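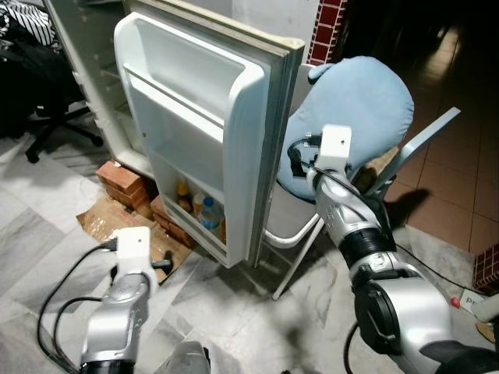
Ticket: Small fridge, first-floor kitchen, not holding temperature
Site: Maldonado House, Clostundale
Raised by: Sandamali Abeysekara
Assigned to: Julián Manzano
Priority: Normal
Status: Closed

Description of fault

The small white fridge is running warm. The thermometer on the middle shelf inside the cabinet read 11 degrees on Sun 23 June and had been much the same the evening before. The dial is at 3, where it has always been. The light works and the motor can be heard, but it seems to run most of the time.

The door closes but doesn't pull itself shut over the last bit as it used to. The rubber seal is worn and has gone slightly yellow at the top corner on the outer edge. I don't know whether the two are connected.

Milk has been moved to the big fridge downstairs. The bottles on the bottom shelf of the door have been left where they are for now. The upper bin and the middle shelf of the door are empty.

Steps already tried: switched off at the wall for ten minutes and back on, no change. Dial turned up to 5 for one night, no change that I could see, so I put it back.

Comment - Julián Manzano

Thanks for the detail. Before I order anything, could you check the following and post the results?

Shut a strip of paper in the door so that half of it hangs out, then pull it gently. Do it at the top, the bottom, the hinge side and the opening side. It should drag everywhere. If it slides out freely, note where.

Look at the back wall inside for a sheet of ice.

Check that the fridge is level from side to side and leaning back very slightly. The front feet screw in and out.

Measure the gap between the back of the fridge and the wall.

Leave the dial at 3 for all of it, please. If it's moved halfway through we won't know what made the difference.

Comment - Sandamali Abeysekara

Paper test: drags along the bottom and the hinge side. Slides straight out at the top corner on the opening side, and for a short way down from there. The rest of that side is weak but does grip.

Ice: a thin layer on the back wall, thicker towards the top.

Level: no. It leans forward. Nobuhle put a spirit level on top and the bubble was well off.

Gap at the back: 4 cm.

Comment - Julián Manzano

Then the gap is fine and I'd look at the seal and the feet. Warm air coming in at the top corner would account for the ice and for the motor running so much. The forward lean won't help the door to close either.

Please empty it and defrost it with the door open and a towel in the bottom. Don't scrape the ice. While it's off, wash the seal with warm water and a little washing-up liquid, including inside the folds, and dry it properly. Then wind the front feet out until the cabinet tips back slightly.

Anything in the door comes out too. A loaded door can sag on its hinges, and I'd like the paper test repeated with nothing in it.

Comment - Nobuhle Mathebula

Is there a list of what has to be kept cold while it's off? People have been asking me, and there are things on the table that may or may not be meant to go back in.

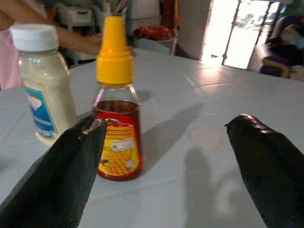 Sandamali Abeysekara

Honey doesn't need to go in the fridge at all. It sets hard and then won't squeeze. Please keep it in the cupboard from now on, with the yellow cap pressed down or it sticks to everything.

The larger jar with the white lid and the blue label is the one to be careful with. I'm taking it to be mayonnaise, and opened mayonnaise should be kept cold. If it has been opened, and whoever opened it can't say how long it has been out, throw it away. If it's still sealed it can stay in the cupboard. Please don't put it back on the shelf just because there's plenty left.

The tiled table is fine for putting things down on while the fridge is being emptied, but wipe it afterwards. The grout lines hold spills.

Anything open that says "keep refrigerated" goes downstairs with the milk. Write your name on it first.

Comment - Nobuhle Mathebula

Understood. I've put a note on the cupboard door. I also asked Mbali to take the leftover Cornetti sauce home, as it was hers.

Comment - Sandamali Abeysekara

Defrosted overnight and washed. There was a fair amount of dirt in the folds of the seal, mostly crumbs and something sticky at the top. Front feet wound out and the cabinet now leans back a little. The door swings to by itself from half open.

Paper test with an empty door: grips on all sides except the top corner, where it is better than before but still loose.

Temperature the next morning, dial at 3: 7 degrees.

Comment - Julián Manzano

That's an improvement, though 7 is still too warm for milk. The corner of the seal has probably hardened. You can try a hairdryer on low, kept moving and a hand's width away, until the rubber is soft, then shut the door and leave it for a few hours. Sometimes it takes the shape again. I've ordered a replacement seal from Drikska in any case, delivery to the front desk.

Comment - Sandamali Abeysekara

Tried the hairdryer. The corner looked flatter for a day and then lifted again. We'll wait for the part.

Comment - Laimutė Kairys

Seal fitted this morning. The old one pulled out of its channel without tools. The new one had creases from the packaging, so I left it in warm water for a while before pushing it in, corners first. Paper test good on all sides, top corner included. Dial left at 3.

Comment - Sandamali Abeysekara

4 degrees this morning and 4 again after lunch, and the motor now cuts out between runs. Milk is back upstairs. Happy for this to be closed.

Comment - Julián Manzano

Closing. Please wash the seal once a month, and reopen this ticket if the reading goes above 5 and stays there - no need to raise a new one. The old seal can go in the general waste.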